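Talk notes, open day visit at Mapplebeck. 13th November, upstairs meeting room.
Speaker: Yuk-lan Tsang

**Start**

- Thank the Hanent people for the room and the coffee.
- Say who I am. I work on scheduling at Brulline. I don't build robots. I went to the open day as a visitor and took notes.
- Slides are short. Questions are fine at any point.

**Why we went**

We have been asked whether a two-armed robot could do evening tidying in the show apartments. Mapplebeck is working on the same kind of job, so when they opened the lab to visitors in May I signed up for the afternoon slot.

The visit had two parts. First a talk in the lobby, then the demo in the simulation room. I'll skip most of the lobby talk. The one number to pass on is 3000, the simulated runs they want finished before they move any task to the real machine. They had 685 done on the day.

**The simulation room**

- Two big monitors, one operator, one person explaining.
- The software is called Mirnness. It draws a home interior and the robot stands inside it.
- Visitors could ask for a restart. Several did.

Explain the viewpoint before showing anything. The operator works from a view on the robot itself, so you see its own white body at the bottom and both grippers in front of it. The view can lean a long way over. People near me were tipping their heads to follow it. (Pause here, let them look.)

Objects come in odd mixes. The team does this on purpose. A tidy kitchen counter is too easy, they said, and it teaches the software to expect tidy counters. So food shapes turn up near metal things, and small items get left on the furniture and on the floor.

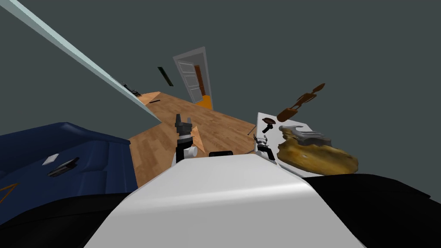 The operator told us the hard part is choosing what to pick up first. Closing the gripper is a solved problem for most of their objects. Deciding the order still takes a person, and she stepped in on 2 of the 3 runs I watched.

**What I asked**

- Does it know when to stop? There is a time limit, and the operator can end a run.
- What happens with soft things, like towels? Not in the demo. They are working on it.
- Could we send them our floor plans? Yes. They want door widths and furniture heights with them.

**For us**

I think we should send one apartment, the small one on the ground floor, and ask for a test in Mirnness before anyone talks about price. It costs us a day of measuring. I can do the drawings, but I need someone from facilities to check the door widths.

Leave the contact slide up during questions. The sign-up sheet for the next visit is by the door.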